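Werkwood Large Storage Bins: Ten Months of Daily Use 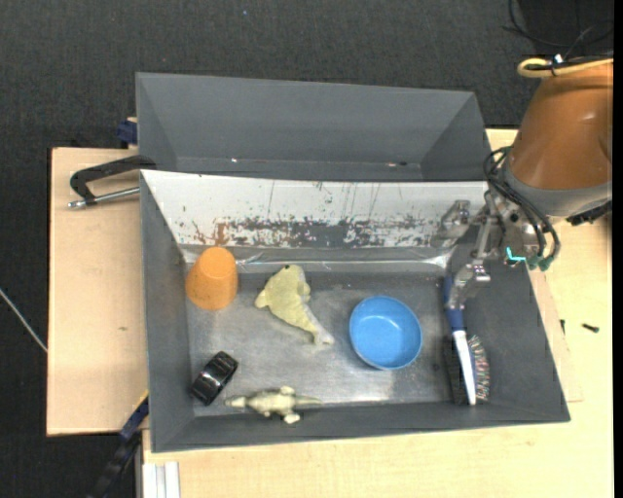

STORAGE & ORGANIZING

By Omolara Okeke

The Werkwood large bin is a deep rectangular tub with sloping sides, sold in gray and meant for workshops, play areas and utility rooms. I bought two of them last October and have had them side by side on a low bench since then. One is for whatever is in use that day. The other takes the overflow, and when the front one has six things in it, as it does in the photo, the back one can sit empty.

I paid $54 for each bin. Clollmont, the shop I ordered from, also sells a smaller size and a lid. I did not buy the lid and can't comment on how it fits.

Size and shape

The bin is large enough that a cup, a bowl, a brush and a plush dolphin can lie in it with space between them. I had been using fabric cubes, and the main problem with those was depth. Small toys went to the bottom and stayed there until somebody tipped the whole cube out on the floor. With a wide floor you can look in and see what you have.

The sloping walls make the opening wider than the base. It is easier to get a hand down the side, and small things that land against a wall tend to slide back to the middle. The drawback is that two bins pushed together touch at the rim but leave a gap lower down. Pens go into that gap. I have pulled a good number of them out.

Floor

The floor is metal and flat. It is the best part of the bin and also the part that shows its age first. Mine has fine scratches all over and a layer of smudges that comes back within a day of wiping. In strong light the scratches are easy to see. They have not affected anything. A bowl stands level on it, and crumbs and sand come off with a damp cloth.

It is loud. A hard cup dropped from standing height makes a noise you can hear in the next room. I tried a cut piece of rubber drawer liner for a few weeks and it helped, but it slid around and dirt got under it, so I took it out again. If you live above other people I would glue a liner down on the first day.

The metal also feels cold in winter. That matters only if you reach into it a lot.

Finish

I have mixed feelings here. The gray on the side walls has held up well and still looks plain and even from a few feet away. The white panel between the two bins has not held up. The paint on it is heavily worn, with thin dark scratches running down the top part and a wide band of flaking across the lower half, where gray and brown show through. There is also a reddish-brown patch toward the left.

Most of that is my own use. Things get pushed to the back and dragged up that panel on the way out, every day. Still, I expected the paint to last longer at this price. I touched up a test spot in the spring with ordinary white enamel and it chipped off inside a month. A friend with a workshop told me to sand it back and use a primer meant for metal, and I may get to that in the fall.

There is a small rusty mark in the back bin too, down at the lower right. It is minor so far. I wipe both bins dry after cleaning and would suggest you do the same.

What I keep in them

Bath and sink toys, play kitchen pieces, cleaning brushes, and whatever else is on its way to another room. Soft and hard things together have been fine. The yellow dolphin has spent a lot of time lying on bare metal and has no snags that I can find. I was more worried about the floor marking the plush, and I have washed it twice without seeing any gray come off on the cloth.

Brushes do better in here than in a drawer because they can dry in the open. I lay them on the side so the bristles are not pressed flat.

I would not use these for clothes or paper. There is no cover, and dust settles on the floor quickly.

Cleaning

Empty it, brush out the loose dirt, wipe with warm water and a drop of dish soap, then dry. The two of them take me a few minutes. Avoid scouring pads. I used one along the floor of the front bin in the first week and the dull area it made is still there.

Compared with the Bekbridge tub

I borrowed a Bekbridge tub of a similar size for a month before buying. It is molded in one piece, costs less and is much quieter. It also bowed at the sides when full, and the ribbed bottom collected grit that I had to dig out with a toothpick. For soft toys alone I would take the Bekbridge. For mixed, heavier or dirty things the Werkwood is the better bin.

Who should buy it

Anyone who wants an open, shallow-feeling container that can take rough handling and does not need to look new. If it will stand in a living room, the scratched floor and worn paint may bother you. I would buy the pair again, though I would prime and repaint the white panel before putting anything in.

Good: wide flat floor, sturdy walls, easy to wipe out
Not so good: noisy, paint wears fast, rust spots if left wet

Rating: 3.5 out of 5

Last updated: Aug 4, 2025

Comments (4)

tessamk
Does the rim have a sharp edge? I have a toddler who leans on everything.

Omolara Okeke
It's rolled over on mine and feels smooth. I'd run a finger around it when it arrives.

garage_dan
Had the same flaking on one of these. Metal primer and two coats of appliance paint, and it's been good for a year.

R. Lindqvist
I went with the small size for dog toys. Same noise, unfortunately. The dog likes it.

Related reviews

Ojo Stacking Crates, Set of Four
Bekbridge One-Piece Tub: Cheap and Quiet
Clollmont Rolling Utility Cart
Drawer Liners That Stay Put
Five Ways to Store Bath Toys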